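Saltthorpe workshop puts robot hands through their paces, and the fingers are winning on film

2025-04-23

SALTTHORPE – If you have ever stood at a kitchen counter trying to find the loose end of a roll of plastic wrap, you will have some sympathy for the machines at the Holtness workshop, which have been asked to do much the same sort of thing, over and over, since the winter.

Holtness, the small automation outfit that took over the old bottling hall on the harbor side of town, is in the middle of a long comparison of robot grippers. The point of the exercise is a plain one. The company builds packing and sorting lines for bakeries, plant nurseries and mail-order firms up and down the coast, and its customers keep asking for robots that can deal with soft and flimsy things – bags, wrappers, liners, leaves, the thin sleeves that go around cut flowers. Boxes are easy by comparison. A box stays where you put it and has the same shape on the way out as it had on the way in.

So the workshop has set up 2 arms, one on each side of a shared test area, and has been swapping different grippers onto the ends of them. There are 5 in the comparison altogether: a plain two-jaw gripper of the kind that has been doing factory work for decades, a suction cup on a sprung stem, a soft gripper with air-filled rubber fingers, a three-fingered claw, and a full hand with four fingers and a thumb. Each one gets the same list of 19 items to pick up, hold, turn over and set down again, and each item is tried many times with the starting position shifted a little in between.

The list makes for pleasant reading, and it is pinned up by the door where visitors can enjoy it. It begins gently with a wooden block and a tennis ball and then wanders off into a bread roll, a seed packet, a wet sponge, a bunch of keys, a teaspoon, a paper napkin and a length of ribbon. Toward the bottom come the items that make everyone in the building sigh a little: a single sheet of tissue paper, a half-full bag of sugar, and a piece of clear wrapping film.

The control software for the whole trial is a package the company wrote itself and calls Moriarty, apparently after a long evening of trying to find the culprit in an earlier version. Moriarty tells both arms where to go, takes in whatever signals the gripper can send back, and keeps a record of every attempt, good and bad. Because the same program runs all of the grippers, the engineers can be fairly sure that when one does better than another, the difference comes from the gripper and the way it is being driven, and they have gone to some trouble to keep it that way. The arms move at the same speed for every test. The items are replaced when they get tired, which in the case of the bread rolls is every morning, and the birds along the harbor wall have been doing very nicely out of it.

There is a cheerful amount of disagreement in the workshop about what counts as a fair test, and it is worth going into because it shapes the results. A suction cup, for instance, is wonderfully good at flat, smooth, solid things. Give it a seed packet and it will lift it all day without a crease. Give it the keys and it has nothing to say. If you scored only the seed packet you would buy suction cups for everything, and if you scored only the keys you would throw them in the harbor. The workshop has settled on giving each gripper a mark for every item separately and leaving the customer to look at the rows that matter for their own trade, so a nursery can read across the flower sleeve and a baker can read across the roll.

The old two-jaw gripper has been the quiet success of the spring. It is cheap, it is easy to repair, and it does a decent job on far more of the list than people expected, provided the software knows which way around the item is lying. With the ribbon it was better than the air-filled fingers, which tended to roll the ribbon into a small damp-looking sausage and then let go of it. The soft fingers got their own back on the bread rolls, which came through without a mark, and on the sponge. The three-fingered claw did well on anything round and has been politely described in the workshop log as "not interested" in paper.

The full hand is the one that visitors want to see, of course, and it is the one with the most still to prove. It came to the trial late, after the other grippers had already been through the first part of the list, and it takes the longest to set up. There are far more joints to look after than in a pair of jaws, and each of them can be driven in more than one way. The team has been comparing two methods. In the first, an engineer wears a glove and moves their own fingers, and the hand copies them. In the second, Moriarty works the hand by itself from a stored set of grasps, choosing the one that seems to suit the item and then adjusting as it closes.

The glove is better for now, and by a comfortable margin on the soft items, which will surprise no one who has ever wrapped a sandwich. People feel their way around a piece of film without thinking about it. They give it a small tug, let it slide, catch it again. The stored grasps have none of that yet, though the newer ones do ease off when the fingertips start to press on each other. The workshop would like the second method to catch up, as a packing line in which somebody has to sit with a glove on all day is not much use to a bakery.

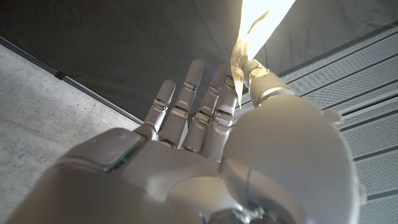

Film is also where the hand has given its best showing so far. Pinching a thin sheet between the thumb and a finger leaves the rest of the hand free and puts the grip right at the tip, and that has turned out to suit crinkly material much better than a broad clamp does. The two-jaw gripper can hold film perfectly well once it has it, but it wants to be lined up carefully first, and it is hard to persuade it to take only one layer. Suction is hopeless on anything with folds in it. The air-filled fingers are kind to the material and rather vague about where they have left it.

Holtness is careful not to make too much of this. Holding a sheet is one step and laying it neatly over a tray is quite another, and the second half of that job has been slow going for every gripper on the list. The hand also costs a good deal more than the others, needs more looking after, and has more places for flour to get in. A line that handles nothing but boxes and jars has no reason to pay for one, and the company says it will go on telling customers so.

Light has been its own small adventure. Clear film is difficult for cameras, which tend either to look straight through it or to be dazzled by whatever is shining on it, and the workshop has spent more hours than it would care to add up on moving lamps. A lamp placed behind the material shows up the folds, but it can also wash out the part of the sheet the camera most needs to see. The current thinking is to let the camera find the general area and then rely on the fingers for the last little bit, and that has meant a fair amount of rewriting in Moriarty. Anybody who has worked with the older version will notice that the camera settings have moved to a menu of their own, and that there is finally an undo button.

The next stage of the trial goes by the name of Grarkovero, and it takes the grippers out of the workshop's tidy conditions and into something closer to a working day. Items will arrive on a moving belt, mixed together and lying any old way, and the arms will have to cope with whatever comes along. The claw is being dropped at that point and the other four will carry on. Work on the belt has started already at the far end of the hall, and the plan is to have it running in June, if the replacement rollers arrive when they are supposed to.

Local firms have been invited to send in awkward objects of their own, and the response has been generous – so far the shelf by the entrance has collected a bag of bath salts, some very floppy lettuce, a box of tea lights and a knitted hat. The workshop asks that anything perishable be dropped off in the morning, and that items be clean and something you would not mind getting back in a slightly altered condition. Two of each is ideal. There is no charge, and senders will receive a page of results showing how each gripper got along.

Holtness intends to publish the full table once the belt tests are finished, including the attempts that went badly, along with the grasp settings used for each item so that other workshops can try them. Until then a shorter version, covering the first part of the list, can be read at the front desk of the bottling hall during working hours. Parking is on the harbor side, and the door sticks a bit, so give it a good push.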